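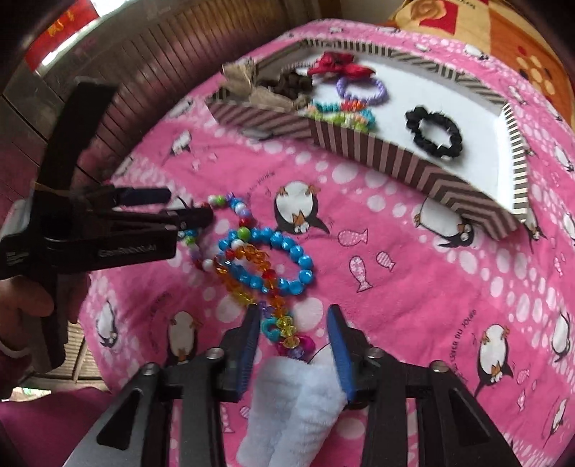 Scrunchies, hair ties and a lavender beaded bracelet in a box lid on the bed.

If you've walked down the main street of Tovholm lately you'll have seen the paper in the window of the old Essien fabric shop. I've now been asked about it at the bakery, the bus stop and once through the car window at the lights, so I figured I'd better write it up properly.

Yes, the craft market is coming back. It starts up again in March, in the Essien building, and it'll run once a month until the weather turns. There's room for 30 tables, which is a few more than we had in the church hall, and you won't have to carry your trestle up those awful back steps any more (my shins are thrilled).

For anyone new to town, the market used to be the place to go if you wanted a knitted beanie, a jar of relish or a birthday present for a kid you'd only met twice. It stopped when the hall closed for its roof repairs. The repairs dragged on, then the hall changed its hire rates, and that was pretty much that. I had a table there for 4 years selling hair ties and little beaded bracelets, and I've missed it more than I thought I would. I like making things, but I really like having a yarn with whoever wanders past!

The push to get it going again came from a petition that sat on the counter at Stonen Hardware over the summer. It picked up 533 signatures, and for a place the size of ours that's a lot of people stopping to find a pen. The owners of the Essien building saw it when they were in buying paint and offered the ground floor. They're asking for the power bill to be covered and the floor swept afterwards, and everyone at the planning meeting was very happy to agree to that before they changed their minds.

Doors open at nine in the morning and close at one. Stallholders can get in from seven through the side lane, but please don't park there once you've unloaded, as the chemist next door needs it for deliveries. There's parking behind the library.

A table costs six dollars if you bring your own and a bit more if you need to borrow one. I asked whether you could share, and you can, so if you only have a shoebox worth of stuff to sell, find a friend and split it. That's how I started out and it takes the pressure off. You also get someone to mind the money tin while you duck off for a sausage.

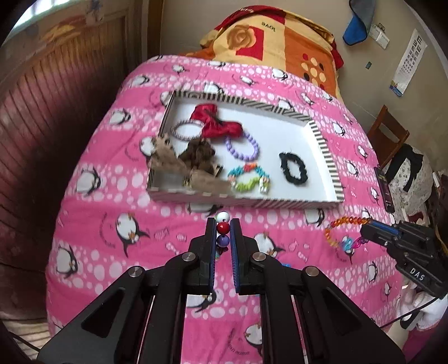
Small things did well at the old market, and I'd say they will again. Mums would come through with a few coins left over from the cake table and let the kids choose something, and you want to have something there they can choose. Anything that can be picked up, tried on and put back is good. My big colourful bows never sold until I stopped pinning them to a board and just let people rummage. Prices on everything, too. Shoppers won't always ask, they'll just smile at you and keep walking.

There was some grumbling at the meeting over whether bought-in goods should be allowed. It went back and forth for a while and got a little bit heated near the biscuits. Where it landed is that everything has to be made, grown, baked or mended by the person selling it, or by someone in their household. Second-hand goods are out for now. I know that will disappoint a few people, and there's talk of a separate swap day in spring if enough of you want one.

Food is a different kettle of fish. Jams, pickles and baking are fine as long as they're labelled with what's in them and when they were made. Anything hot needs a council permit, and those can take a while to come through, so I'd get moving on that this week if I were you. Gravus Coffee has said it will bring the van, which will park out the front under the big tree, and I've been told there'll be cinnamon scrolls.

Music is still up in the air. The school ukulele group has been asked and hasn't answered yet.

Forms are on the counter at Stonen Hardware and at the library desk. Get yours in by the end of January if you want to pick your spot. After that the leftover tables get handed out in whatever order the forms arrive. The side near the front windows has the best light, and the back corner has the only power points, so have a think about which one matters more to you. I've put in for the windows.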